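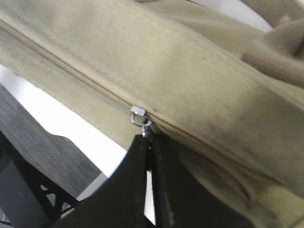 Page last changed: June, revision 4

Section 3. Opening, Closing and Looking After the Main Zipper

The long zipper on your Loltine canvas bag does more work than any other part of it, so we hope you'll spend a minute or two with this section before you fill the bag for the first time. The slider and the square pull loop are both metal, and the short dark tab hangs from the loop.

1. Set the bag on a table or a clean floor, with the zipper facing you. A bag hanging from one hand tends to sag, and the teeth come under strain.

2. Tuck in anything that might catch – drawstrings, sleeves, the corner of a towel.

3. Take hold of the metal loop, or the tab if your fingers are cold or you have gloves on.

4. With your other hand, hold the canvas flat just behind the slider.

5. Draw the slider along the line of the zipper, slowly and evenly. Pull along the seam and try not to lift the loop straight up.

6. If the bag is very full, press the two edges together a little way ahead of the slider and carry on in short stretches. There's no hurry at all!

Note: A new zipper can feel stiff. Run it from end to end 30 times while the bag is empty and it should loosen up nicely. A dab of plain candle wax on the teeth helps too.

CAUTION: If the slider stops, don't force it. Back it up an inch, look for trapped fabric, ease the fabric out sideways and try again.

CAUTION: Keep oil and spray lubricants away from the canvas. They leave marks that are very hard to get out.

To clean the ribbed fabric around the zipper, brush along the ribs with a soft, dry brush, then wipe with a damp cloth and leave the bag open until it has dried right through.

Related items
Skenberg shoulder strap, 54 inch
Sarantis canvas brush
Flatstead packing cubes
Loltine spare zipper tabs
Section 4. Fitting the Base Board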